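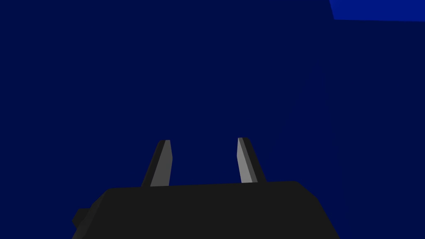
Is the Gismont reunion show being streamed or not?

Posted in Music and TV

I have two tickets for the Gismont reunion in Plurkamdale in September but my sister can't get the time off work now. She says it will be streamed live on Vostis so she'd rather watch at home. I've looked at the Vostis listings and there's only the old interview from when the band split up. Has anyone seen it announced properly? I need to know whether to sell her ticket.

stoyanova_fan
The band's own page says it will be filmed, and that's all it says. Filmed could mean a DVD next year. The support act put up a post saying "see you on Vostis" but took it down the same evening, so I wouldn't go by that. The hall only holds 700 and it sold out on the first morning, so you'll have no trouble selling the ticket whenever you decide. Use the hall's resale page, as they check names on the door.

bluekettle
not streamed, my mate works in the bar there

marrow1611
I emailed the Vostis help desk last month about the same thing. They replied that the first 12 songs will go out live and the encore won't, because Stoyanova is singing on it and her label hasn't agreed. You need the paid account to watch. It isn't in the listings yet as they only go up a fortnight before. I'd keep the ticket until then. Resale closes at 6pm the evening before the show, so you'd still have time to get your money back, less the booking fee.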